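Dondodley Neighborhood Association
Minutes of the General Meeting, 2018-11-20
Held in the upstairs room of the Dondodley branch library

The chair opened the meeting at 7:05 p.m. A quorum was present. The minutes of the September meeting were read and accepted with one correction: the bus shelter under discussion is the one on Uritz Road, at the corner by the laundromat.

1. Bus shelter, Uritz Road
The city has answered our letter. The shelter will get a new roof panel and a bench, but the request for a light was turned down until the road is resurfaced. Members asked what the resurfacing date is. The secretary has asked twice and will ask again. One member reported that the drain in front of the shelter is blocked with leaves and that people getting off the bus step straight into the water. To be reported through the city's service line. Several members said they would report it separately.

2. Parking on Pindport Street
Long discussion. Residents on the even side want permit parking between 8 a.m. and 6 p.m. Residents on the odd side mostly do not. The owner of Tokgöz Bakery said by letter that permits would hurt the morning trade and suggested a 30-minute limit for the spaces outside the shops. A straw vote was taken on whether to ask the city for a parking study. Carried, with two against. The vote was on the study only and does not commit the association to permits.

3. Fall cleanup
The cleanup went ahead in light rain. We filled 70 bags, which the city picked up the following morning except for 6 left behind the tennis court. These have now gone. Gloves were short again — the box in the storage closet holds mostly left hands. Motion to spend up to $100 on gloves and replacement rakes. Carried.

4. Newsletter
The winter issue goes to nearly 400 households. Copy is due two weeks before printing. The printer has raised the price of color pages, so the issue will be black and white apart from the cover. A member asked if the newsletter could be sent by email to those who want it. The editor will put a tick box on the renewal form. 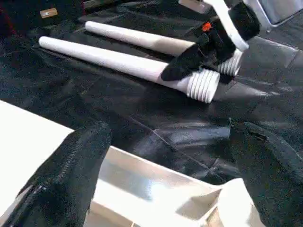 Delivery routes for the winter issue are unchanged except for the upper end of Pindport Street, where the apartment building has a new door code. The manager has agreed to take a bundle at the office and leave it by the mailboxes. Someone is still needed for the four blocks north of the school.

5. Other business
Dogs off leash in the park before 9 a.m. were raised again. The sign at the east gate is faded and cannot be read from the path. The secretary will request a new one.

A member asked that meetings start at 7:30 in winter. Left for the next agenda.

The meeting closed at 8:40 p.m. Next meeting in January, same room. The library asks that we stack the chairs along the back wall before leaving and return the key to the front desk.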